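About Ibarra Voice Studio

Ibarra is a small school for people who have to talk at work and would like to enjoy it more. We teach voice, breath, listening and plain old conversation, mostly to adults, mostly in small groups, and we have a wonderful time doing it.

Most of the people who come to us aren't giving speeches. They run the Monday call. They explain test results to worried families, or they train new hires on a loud floor, or they answer the phone forty hours a week and go home hoarse on Thursday. They have perfectly good things to say and they've run out of voice, or they've been told they mumble, or they speak so fast that everyone nods and then asks a coworker what was said. If any of that sounds like you, come on in!

How we got started

Tomoyo Takagi opened the studio in a rented room above a shoe repair shop on Erkard Street, with a secondhand upright piano and six folding chairs. She had spent years coaching singers and kept getting the same phone call from people who didn't sing at all. Could she help a school principal who lost her voice every September? Could she do something for a tour guide? She said yes to all of them, and after a while the singers were the minority.

The name comes from the building. Ibarra was painted over the street door when she signed the lease, left over from a tailor who had moved out long before, and she couldn't afford a new sign. By the time she could, everybody was already calling us that. We've since moved to bigger rooms on the second floor of the old Penik building in Nernedmont, and the sign came with us (it took two people and a borrowed van, and it's still a little crooked).

The piano came too. It goes out of tune every winter and we use it anyway, mainly for finding the pitch where your speaking voice likes to sit. Lots of people talk a few notes higher than they need to, all day long. Coming down even one step can feel like taking off a tight pair of shoes.

What we teach

Our main course is called Speaking Voice One. It meets one evening a week and it starts on the floor, lying down, breathing. Some people love this immediately and some spend the first session wondering what they've signed up for. Stick with it! By the second evening you're on your feet, and by the third you're reading aloud to a partner across the room, and that partner is telling you what they heard. We spend a lot of time on what was heard. You may think you paused for an age, and your partner will swear you never paused at all.

Speaking Voice Two is for people who have finished the first course and want to work on something of their own. You might bring a training session you give every month, or a hard conversation you've been putting off, or the way you answer when someone interrupts you. We work in pairs and then in front of the group, with plenty of stopping and starting.

Then there's The Long Day, a Saturday workshop for people who talk for a living and get tired. It covers warming up in the car, drinking enough water, what to do about noisy rooms, how to use a microphone if you have one and how to ask for one if you don't. Teachers fill this workshop every time we run it, and they're a terrific crowd.

We also run Talking Across, a course in everyday conversation for people working in a second or third language. It isn't accent training. Your accent is welcome here and so are all of ours. We practice the quick stuff that textbooks skip – getting into a conversation that's already moving, asking someone to repeat a thing without feeling foolish, making small talk in an elevator and getting out of it again at your floor.

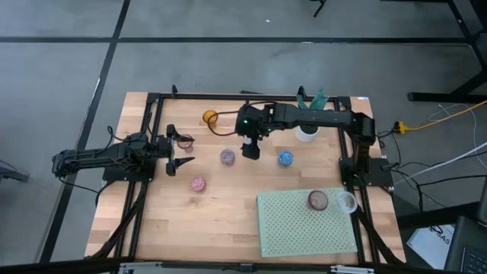
Groups are kept to eight, so that everyone gets a turn on their feet every week. We tried twelve once and the quiet people got quieter, so we went back to eight the next term and have stayed there. If a course fills up we keep a waiting list, and when the list is long enough we open a second group on another evening.

We don't record you unless you ask us to. Some people find it really useful to hear themselves and others freeze up as soon as they know a recorder is running. If you'd like a recording, bring your own phone and we'll help you find a good spot for it.

Who you'll meet

Tomoyo still teaches Speaking Voice One herself, every single term. She could hand it over by now and she won't hear of it. Her favorite moment is the evening when somebody hears their own full voice fill the room and stops in the middle of a word to look around for who did that.

Telmo Toledo teaches Speaking Voice Two and The Long Day. He was a radio announcer for years, reading farm prices and weather before sunrise, and he knows everything there is to know about sounding awake when you aren't. He's also the person to ask about microphones. Be warned, he'll answer at length.

Candela Salcedo built Talking Across from scratch, after learning English as an adult in a restaurant kitchen. She wrote the first version of the course on the backs of order pads. It has grown a lot since then, and she changes something in it every term based on what her students bring in from their week.

Paraskevi Mitsotakis-Vlachou joined us in March to teach breath and movement. She trained as a dancer, and she can spot a locked knee from across the street. If you've ever wondered why your voice shakes when your hands are steady, ask her.

Rodel Abella runs the office. He's the voice on the phone and the name at the bottom of the emails, and he took Speaking Voice One before he worked here, so he can tell you what it's like from the student side. If you aren't sure which course suits you, a ten-minute call with Rodel will usually sort it out.

How we like to work

You'll be asked to do things, and you can always say you'd rather watch this round. People nearly always get up the next time. Feedback in our rooms starts with what the listener heard and understood, and we leave words like "good" and "bad" out of it as much as we can. "I lost you after the second number" is something you can use. "That was great" is lovely to hear, and then what do you do with it on Tuesday?

We laugh a lot, too. Grown people making siren noises at a wall is a funny thing to be part of, and there's no point pretending otherwise.

We aren't doctors or speech therapists. If you've been hoarse for more than a few weeks, or it hurts to talk, please see a doctor before you see us. We'll happily hold your place in the meantime.

Fees and places

Speaking Voice One and Two cost $300 each for the full course. The Long Day is $20 if you've already taken a course with us, and Rodel can give you the price for newcomers. If your workplace would like us to come to you, a private course for one group is $1250, and that includes a visit beforehand so we can hear what your rooms sound like.

We keep 3 free places each term for people who couldn't come otherwise. There's no form to fill in. Call or write to Rodel and tell him which course you'd like, and he'll take it from there.

Coming to see us

We're up one flight of stairs, and there's an elevator at the back of the lobby if you'd like it. Street parking gets easier after six. The door code changes every term and is in your welcome email, so have that handy when you arrive. Wear something you can lie on the floor in, bring a water bottle, and eat a little something first – breathing exercises on an empty stomach are no fun at all.

If you'd like to try us out before signing up, we hold an open evening before each term. You can join in or just sit and listen, and Tomoyo makes barley tea. We'd love to meet you!

Page updated Monday, September 6, 2021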